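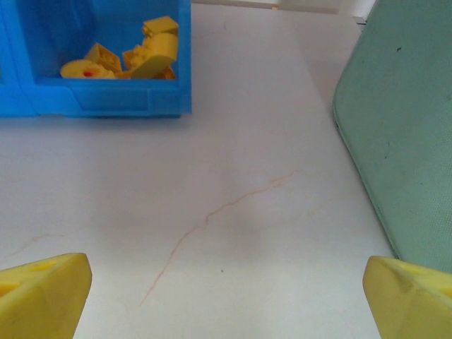 Small genealogical societies should stop sorting their donated papers by surname. I have belonged to one for long enough to know how that sounds, because the surname file is the first thing most visitors ask for and the thing our members are proudest of. Sorting by one obvious trait is easy to do and easy to explain. Yellow building pieces go in the blue bin, and anyone who comes in to help can keep it up without training. A surname looks like the same sort of trait, but a family paper almost never has only one of them.

The Virnwood society holds 2,732 folders of donated material. Nearly all of them are filed under the name of the family the donor was researching, and that name was written on the tab by whoever was at the desk. Over the years this has produced a collection that looks orderly from the front of the cabinet. It works well for a visitor whose question matches the donor's question. For anyone else it works badly, and most visitors are anyone else.

Take the Domański folders. There are four of them, and they came to us from different branches of the family at different times. One holds a boarding house ledger that lists lodgers for the better part of ten years. Perhaps three of the names in it are Domański. The rest belong to men who came from Sarow and the villages near it to work at the mill, and for several of them the ledger is the only local record we know of. A great-granddaughter of one of those lodgers could come in, look under her own name, find nothing, and go home. I know of one who did. Weronika Dudek visited in July, spent an afternoon in the D drawer and the marriage books, and left with a photocopy of a map. Her great-grandfather is on the ninth page of the ledger, with the date he arrived and what he paid for his room. We found him the following winter while looking for something else, and wrote to her.

The usual answer is a better index. I am in favor of a better index. But an index of every name in every folder is a large job, and we have been starting it since before I joined. There are cards for the letters A through part of C. Meanwhile papers keep coming in, and each new gift is taken apart at the desk and spread through the drawers, so that the work gets harder every year we put it off.

It is the taking apart that I object to most. When a box arrives from somebody's attic, the things in it are together for a reason, even if the reason is only that one person kept them. A letter with no signature can often be identified from the envelope next to it. A photograph with no caption may come from the same afternoon as one that has a caption. Once the letter goes to one drawer and the photograph to another, that connection is gone, and unless somebody wrote it down it can't be put back. Archivists in large institutions have kept collections together by source for a very long time. It's the standard practice, and small societies have mostly ignored it on the grounds that our visitors want names.

Zdzisław Tokarz, who built much of our surname file and knows it better than I ever will, disagrees with me. His argument is that people drive a long way, have two hours before they need to start back, and should be able to open a drawer and put their hands on something. He is right about the two hours. He also points out that a donor likes to see the family name on a tab, and that donors who are pleased bring in more. I don't have a good reply to that, except that a box can carry a name on its label too.

What I would do is modest. Leave the existing folders where they are, since undoing old mistakes by guesswork would only add new ones. From now on, give each gift a number and keep it whole. Write one page for each, saying who gave it, where it was kept, what places and years it covers, and every surname a person could find in an hour of reading. Put copies of those pages in a binder on the front table. A visitor with two hours can read through a fair part of a binder, and will meet places as well as names while doing it.

The society at Pekby changed over to something like this and set aside $2,000 for boxes and shelving. We would need less, because we get fewer gifts. The greater cost is in time at the desk, and in telling people who have done a thing one way for decades that we'd like to do it another way. I don't expect that to be pleasant.

Some will say that family history is about families and that the papers should be arranged to match. I think the papers themselves argue against it. People rented rooms from each other, stood as witnesses at weddings, owed money at the same store and wrote down their neighbors' deaths in the backs of their own Bibles. A researcher who gets stuck on a direct line nearly always gets unstuck by way of somebody else's household. Our drawers ought to make that a little easier. At present the ledger is still in the third Domański folder, and I have put a slip of paper under Dudek that says where to look.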